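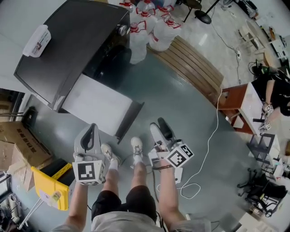
August, Brirau grippers, tracking notes

Picked up the pose dropout again. Symptom from last time: the right gripper track jumps when the hand gets low, near the knees, and the Tufa filter takes a while to pull it back. Left is fine on the same log.

Replayed the log through Tufa with the detector output saved separately. The detector isn't losing the marker for long. The longest gap was 22 frames, most are much shorter. What hurts is the first detection after a gap. The square comes back at a steep angle, the pose solver picks the flipped solution, and the filter believes it.

Changes on my branch:
- keep both solver solutions and pick the one closer to the predicted orientation
- after a gap, inflate the orientation covariance only, leave position alone
- queue length on the pose topic from 2000 down to 2. No idea who set it to 2000. The viewer was drawing old poses and I wasted an hour on that before lunch.

Reran the log. The jump near the knees is gone. There is still a small wobble in yaw on the right one when both hands come together. Tamara Nechyporuk thinks it's the extrinsics between marker and gripper body, and she may be right, the right hand file has an older calibration than the left. To redo before touching the filter any more.
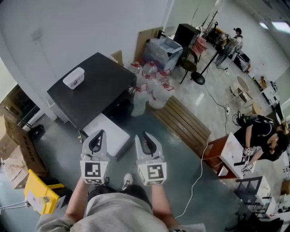

Marker IDs come from the Kekus config now. They used to be hard coded in two places, and swapping left and right meant editing both. The two grippers carry different patterns on the front, so the detector can tell the hands apart by ID alone and I took out the old nearest-hand guess. The other pair, over at the white table, has markers too, so the ID whitelist has to be per station. Anything not on the list gets dropped before the solver sees it. Added a warning if the same ID shows up twice in one frame.

Planner side not touched. Pondwood still expects poses in the old base frame, so I left a static transform in the launch file with a comment.

Next:
redo right extrinsics
check timestamps at the driver, I suspect they are set on receive
merge if Tamara's replay agrees with mine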